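Section 4: Setting up your Okinar scoreboard at the rink

Before your first match, do give yourself a good half hour with the doors shut and the kettle on. The board has 10 settings for penalties alone, and it's much nicer to meet them in peace.

1. Plug in the desk unit and hold Start until the clock shows 20:00.

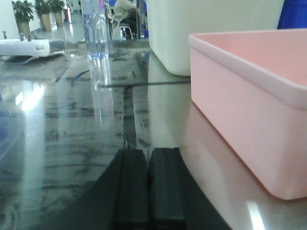 If it shows dashes instead, press Reset once and wait for the beep (it can be a slow old beep, so be patient with it).

2. Enter the home side first, then the visitors. Long names such as Proncombe Ladies Seconds will scroll, and you can slow the scrolling under Menu 3.
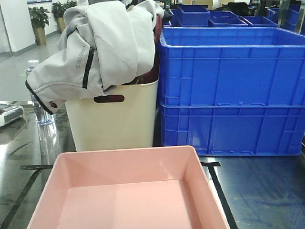
3. Add your players by shirt number. The board remembers 159 of them, so most clubs can leave their juniors in all season.

Note: a two-minute penalty starts when the clock does, and a second one for the same side runs alongside it. 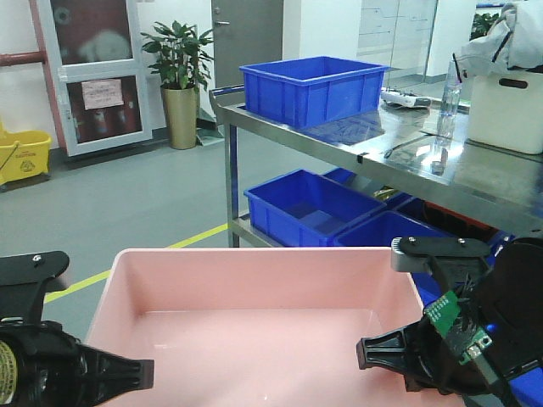

A third will wait its turn, and you'll see a small dot flashing beside the number until it begins.

Caution: never unplug the desk unit during a period, or you'll lose the score.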